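Soft hands, firm opinions: comparing grippers at Stiltuneck 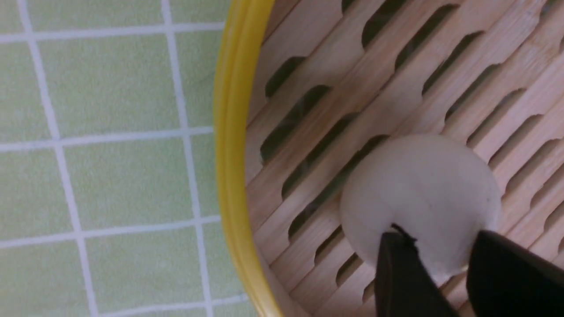 According to the lab lead at Stiltuneck, the trouble with most gripper comparisons is that they're run on blocks. Blocks forgive everything, she told me, and you can squeeze one all afternoon and learn nothing about your fingers.

So her team went soft. Over the winter they put two sets of fingers, the Gidano and the Reddy, through 930 picks on the same arm, with the same wrist camera and a Boditz controller running the lot. Each set got 5 force settings and 8 starting angles, and I could have listened to her talk about the angles until dinner!

“Everyone asks about force first,” she said. “Fair enough, but approach is where the two really part ways. The Gidano likes to come in steep. The Reddy will slide in low and behave itself.”

Did she have a favourite? She laughed, then changed her answer twice. The Reddy fingers won on marks left behind, the Gidano on speed, and the Boditz surprised her most of all — she'd expected to fight it over small closing movements and ended up leaving its defaults alone.

The wrist camera has its own fans in the lab. “You get that close-up of the contact,” she said, “and you start seeing dents you'd never have noticed from the side of the bench.”

Next on the list is a third set of fingers with a rougher pad, still on its way in the mail. She's already cleared a drawer for it.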